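4.2 Portion reports and the problem of the whole item

Food diaries have been criticized for as long as they have been used, and most of the criticism is about memory. People forget the biscuit, or they remember it and leave it off. We have no quarrel with that work. Our concern in this section is with something that gets less attention: the units in which people are asked to report, and the confidence with which those units are later turned into grams.

The Hiltham household diary, which supplies the bulk of the records used here, lets respondents enter an amount in one of three ways. They can give a weight, a household measure such as a cup or spoon, or a count of whole items. Of the 3,000 vegetable entries we drew from the diary, 2,270 were given as whole items. The coding manual then assigns each item a single standard weight. A carrot is a carrot, a potato is a potato, and an ear of corn has the same weight in June as it has at any other time of year.

Defenders of this approach, including Ekwueme and Renaud in their earlier review, argue that errors in item weight cancel out over a large enough sample. This may be true for a national average. It is much harder to accept for comparisons between households, which is what the diary is now mostly used for. A household that buys from a discount store and one that grows its own vegetables do not draw from the same range of sizes, and there is no reason to expect the difference to even out however many diaries are collected. The review does not test the claim. It cites the Multlow pilot, which did not test it either.

Corn shows the difficulty better than most foods. The edible part is only a portion of what is bought, the cob is thrown away, and cooks differ in how much they trim before cooking. An entry reading "corn, 1, boiled" could mean a full ear, a trimmed one, or one of the short frozen pieces sold in bags. The manual treats all of them as a full ear. It also asks whether the item was weighed raw or cooked, a question that makes little sense when nothing was weighed (Figure 3).
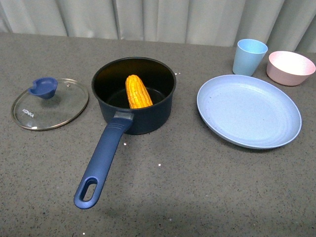
Figure 3. A single ear of corn in a saucepan. Under the item-count rule this would be entered as "1."

Photographs have been offered as the cure. The Clinen protocol asks respondents to photograph each food before it is eaten and has trained coders estimate the amount from the picture. We are not persuaded that this solves the problem. A coder looking at food in a deep pan has little to judge size against unless the width of the pan is known, and the Clinen forms do not ask for it. The reported agreement between coders is high, but agreement is a weak test. Coders trained from the same booklet, using the same reference plates, can be expected to agree with one another whether or not they are right. What is wanted is a comparison with weighed food, and the protocol paper reports this for bread and rice only.

There is also the matter of who drops out. Adebisi and Ugwu found that respondents asked for photographs returned fewer complete days than those given the paper form, and that the loss was greatest in homes where more than one person cooked. If busy kitchens are the ones that go missing, better estimates from the remaining homes are a poor bargain. The authors describe the loss as acceptable without saying what would have been unacceptable.

For the present analysis we took a more limited course. We kept the item counts as reported and replaced each standard weight with a low and a high value taken from the Roussel market tables. Every household total was then calculated twice. Where the ranking of two household groups changed between the low and high versions, we treated the difference between them as not shown. Of the 5 group comparisons published from the diary to date, we repeated all of them in this way; the results are given in Section 5.

The method has obvious limits. The Roussel tables cover produce sold at market and say nothing about home gardens or frozen goods, so our ranges are probably too narrow. They also assume that a respondent who writes "1" means one item, eaten by one person. Notes in the margins of the paper diaries suggest that some respondents recorded what went into the pot and others what reached their own plate. We have left these entries as they stand, and readers should bear that in mind when using the household totals.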